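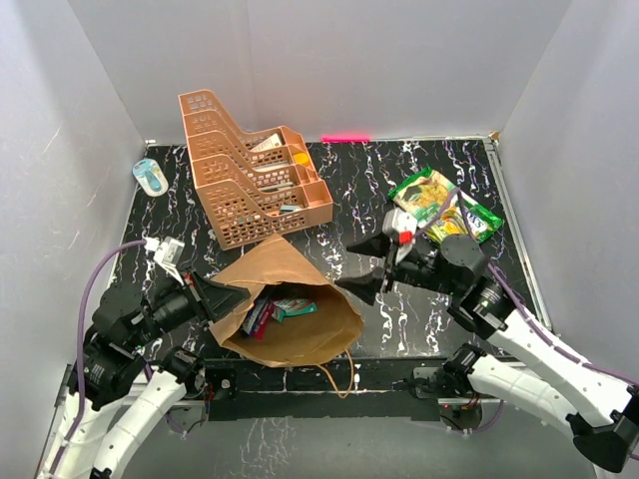
Section 3: Unpacking a bag into your Porkuter desk organiser

Now for the fun part! Your organiser is ready to use, and the quickest way to get to know it is to bring a bag of shopping to the table and find a home for the small things in it. You'll need a clear stretch of tabletop and whatever came home with you – boxes, cards, little packets, a razor still in its package.

3.1 Stand the organiser towards the back of the table, on the left if you are right-handed. A slight angle is fine, and many people find it easier to see into the sections that way.

3.2 Lay your paper bag on its side in the middle, with the open end where you can reach it. You can see what's inside straight away, and boxes slide out much more easily than they lift out.

Note: Tuck in the handles if they trail over the front of the table. It is very easy to catch one with a sleeve.

3.3 Take the boxes out one at a time. Anything bigger than a section goes beside the organiser, so don't force it in.

3.4 Start filling from the back. Cards and flat packages lean nicely against the tall dividers, and the smaller packets go in the low front sections, where they won't disappear behind something else.

3.5 Use the little compartments down the right side for odds and ends. A small rounded item sits in one of these very happily.

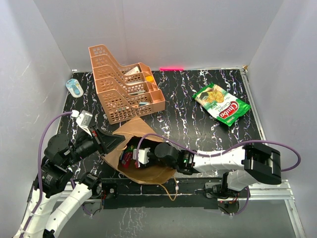

3.6 Leave at least one compartment free. I know it's tempting to fill the lot on the first day (I did!), but a spare square is a lovely thing to have when a stray key or a rubber turns up.

3.7 Keep long blister packages next to the organiser until you open them. The backing card takes up far more room than the thing inside.

3.8 Snacks stay on the other side of the table. A bag of cassava chips is good company while you sort, but crumbs do find their way through those rectangular holes.

Caution: Do not store unwrapped blades in any section. The sides are open and small fingers can reach in.

Caution: Do not stack heavy boxes on top of the dividers.

For cleaning, empty every section first and turn to Section 12.

Text by Sorcha Keogh, checked by Tumaini Owino. Revised January 2025.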